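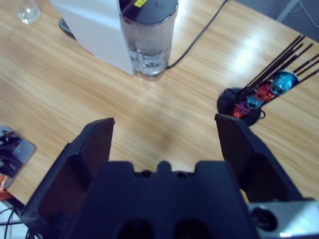 *Pale wood and plenty of shine under the lights.*

I've been giving our tables at the Fillwood hall a lot of thought this month, mostly because I've spent so many evenings rubbing oil into them! We bought a tin of the Bratu hard oil in April and it goes much further than I expected. Two thin coats, 16 hours between them, and a good buff with an old T-shirt (cotton, please, the fluffy ones leave bits everywhere).

A few of you asked what to use at home. I'd say start with the underside, where a bad patch won't bother you, and go with the grain. Don't slosh it on — I did that to my own kitchen table years ago and it stayed tacky until Easter. Rags go flat outdoors to dry, never scrunched up in the bin, as they can catch fire all by themselves.

The shop in Adthorpe has more tins in, and they'll sell you a half-size one if you ask at the counter. Our spare sandpaper is in the hall cupboard, second shelf, so help yourselves and bring back what you don't use. Next month I'm having a go at the wobbly chairs, so if you own any decent clamps I'd love to borrow them!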